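Print this story | E-mail this story

Chopsticks, spoons and a very full back room at Clarnance

I went along to the Clarnance table-laying evening meaning to stay ten minutes and came home well after nine with a bag of borrowed bowls, so I suppose you could say it went well! It's the July project at the Wello centre, and the idea is simple enough: bring whatever you eat with at home, set a place for one, and tell the rest of us why it goes where it goes.

Marietjie Botha started it after a supper where half the guests put the soup spoon in one spot and half in another, and the argument (friendly, mostly) ran on past pudding. She now has a shelf of donated crockery, 59 pieces at the last tally, and a notebook where people write down how their grandmothers did it. I read a few pages over my tea. Edileuza Amaral's entry takes up 4 sides and is largely about where the bread goes.

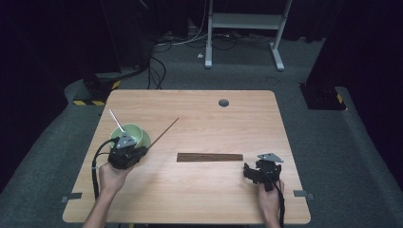 Noodle suppers got the longest turn of the night, and I learnt more than I expected to. Ewan Cowie lays a fork for everything, noodles included, and wasn't going to be talked out of it. Reinaldo Bezerra wants the spoon and the chopsticks both within reach from the start, as he drinks a bit of broth between mouthfuls. I'm with him on that. The green bowl on the pale table has its metal spoon standing up in it, just how I leave mine at home, and one long wooden chopstick slanting out across the wood, with a flat dark strip lying further in. A strip like that would make a lovely rest for the tips, I think, though Marietjie prefers a folded napkin and says so often.

The other thing I'd pass on is to use a plain bowl if you have one. Sebastião Medeiros brought a beautiful patterned set from his aunt in Assunção and everyone got so busy admiring it that we forgot to ask him where the spoon went. (To the right. I rang him the next morning.)

Money came up briefly, as it does. The tin by the door took £77, which goes towards a second shelf and some decent tea towels, and the Uvham shop has offered to keep a box behind the counter for spare cutlery. Odd chopsticks are welcome, even single ones. Soup spoons are what we're really short of, so have a rummage in the back of the drawer.

The next evening starts at half past six and the theme is breakfast. I've already been told my egg cup is wrong.

Contact the newsroom: extension 759 | © Wello Community News | Back to top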